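About Kasley Kitchens

Kasley Kitchens plans, builds and installs kitchens for small homes. We work mostly in apartments, row houses, accessory units and the occasional office break room. Our shop and showroom are in the same building, and everyone who draws a kitchen here has also spent time installing them.

How we started

The company was started by Reda Bouazza, who had worked as a cabinet installer for other people for eleven years. Much of that work was in older apartment buildings, where the kitchen is often a strip along one wall and the walls are rarely straight. Stock cabinets came in three-inch steps, and the gaps were covered with filler strips. On a wall that is only eight feet long, two wide fillers can cost you a drawer bank.

Reda rented half of a former upholstery shop and began building cabinets to the measured width of the room. The first jobs were for a landlord on Loravley Street who owned four buildings and wanted the kitchens redone one at a time as tenants moved out. We did all of them over three years, and we still go back to adjust hinges and replace the odd drawer runner.

The other half of the building came up for rent later and we took it. The dividing wall came out, the finishing room went in at the back, and the front became the showroom. The shop floor is 3000 square feet, and the showroom takes up another 900.

What we do

We handle the whole kitchen, from the first measurement to the last door adjustment. That includes cabinets, countertops, shelving, backsplash and trim. We coordinate the plumber and the electrician, but they bill you directly and you are free to use your own.

We do not move load-bearing walls, and we do not do bathrooms. We get asked about bathrooms a lot. There are good shops in town for that and we will give you names.

We also take on partial jobs. If your cabinets are sound and you need new counters and a better place for the trash, we will quote that. Some of our longest-standing customers started with a single pantry cabinet.

How a job goes

The first visit is free and takes an hour or so. Someone from the design side comes out, measures the room, and asks a lot of questions about how you cook and what you own. It helps if you have not cleaned out the cupboards beforehand. We need to know how many pots there are and where they go now.

After that we draw two layouts and send them with a price range for each. Most people pick one and change a few things. A few people want parts of both, and we redraw until it works or until it is clear that it won't. You pay a design deposit at this stage, and it comes off the final bill.

Once the drawing is signed we come back and measure again. The second measurement is the one the shop builds from. Building takes five to seven weeks depending on the finish. Painted doors take longer than oiled ones, and anything ordered in December will run into our two-week shutdown.

Installation in a typical apartment takes four days. Counters are templated on the last of those days and come back a week or so later, and in the meantime you will have temporary plywood tops so that you can use the room.

Designing for small rooms

In a small kitchen most of the decisions come down to counter space. People tend to ask for more cabinets first, but a room with plenty of storage and eighteen inches of clear counter is hard to cook in. We start the drawing with the sink and the stove, then try to keep one uninterrupted stretch of counter between them at least thirty inches long. Everything else gets fitted in after that.

Small appliances are the next question. A kettle, a toaster and a coffee maker can share a corner without much trouble. A microwave is harder. It is deep, it needs room for the door to swing, and it needs air behind it. If it sits on the counter we ask which hand you open it with, and we try to leave a clear landing spot next to it for a hot dish. Turning it at an angle in a corner works in some rooms, though you lose the triangle of counter behind it. A shelf under the counter is another choice, but it means bending down with a full bowl, and older customers usually decide against it.

Lighting comes up late in most projects and we would like it to come up earlier. Under-cabinet lights need a wire, and the wire has to go in before the backsplash. If you are not sure you want them, we suggest running the wire anyway and capping it.

We also spend time on color. Pale counters and walls make a narrow kitchen feel less closed in, and they show crumbs, so people who wipe down once a day may prefer something with a bit of pattern in it. We lend out samples for as long as you like. Look at them in the evening as well as in daylight.

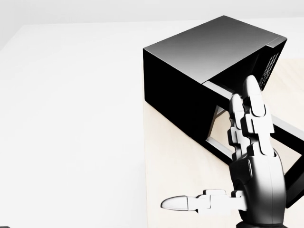

Materials

Our cabinet boxes are made from prefinished maple plywood, three-quarters of an inch thick, including the backs on wall cabinets. We do not use particleboard. Doors and drawer fronts are solid wood or veneer on plywood, depending on the style.

We offer three cabinet lines. Su is the plainest, with flat fronts, no handles and a routed pull along the top edge. Brillari is a painted line with a narrow frame around each door, and it comes in any color you can bring us a chip of. The third is the Loravley, named for the street where we did our first jobs. It is an inset door in oiled oak or ash, and it is the slowest to build and the most expensive.

For countertops we work in solid wood, laminate and quartz. Wood tops are made in our shop. They need oil twice a year, more often around the sink, and they will get marked. Some people like that and some don't, so we ask you to come in and look at the one in our own break room before you choose it. Laminate costs the least and holds up well if the seams are kept away from the sink. Quartz is cut by a stone yard across town that we have used since our second year.

Hinges and runners are soft-close on every line. We keep spares of every part we have ever installed, and they live in a wall of drawers next to the front desk.

The people here

Reda still does the second measurement on most jobs and runs the shop schedule. There are two designers, five people at the benches, one finisher and two installation crews of two. The office is one desk and one person, so if you call and get the machine, please leave a message and we will ring back the same day.

We take on one apprentice at a time. The apprenticeship lasts three years and is paid from the first day. The first six months are mostly sanding, edge work and loading the truck, and after that the apprentice rotates between the benches and the crews. Three of the people now at the benches came to us that way. If you are interested, write to the office with a few lines about yourself. You do not need experience, but you should be able to lift one end of a base cabinet.

Our record so far

The kitchen we finished most recently was number 1342, counting partial jobs. Of those, 273 were repeat customers, either in a new home or back for a second room. We number every job and stamp the number inside the cabinet under the sink. If you have moved into a place with one of our kitchens, give us that number when you call and we can pull the drawing.

Guarantee and repairs

Cabinets are guaranteed for ten years against faults in materials and joinery. Painted finishes are guaranteed for three. Water damage is not covered, but we will come and look at it and give you a price for the repair, and often only one panel needs replacing.

We do one free adjustment visit in the first year. Wood moves when the heating comes on, and doors that lined up in summer may rub a little in winter. Wait until you have been through a full heating season before booking it.

Visiting the showroom

The showroom has five full kitchens set up, each drawn to the size of a real apartment kitchen we have worked in. The smallest is six feet wide. Drawers and doors all open, and you are welcome to bring your own pans and see whether they fit.

We are open from 9 a.m. to 4 p.m. on weekdays. Parking is behind the building, through the gate next to the loading dock. The front door has one step. There is a level entrance on the shop side, so ring the bell there and someone will walk you through. Please keep children close on that side, as the machines are running until 3:30.

You do not need an appointment to look around. If you would like to sit down with a designer, call ahead and bring rough measurements of your room, the height of the ceiling, and a note of where the window is.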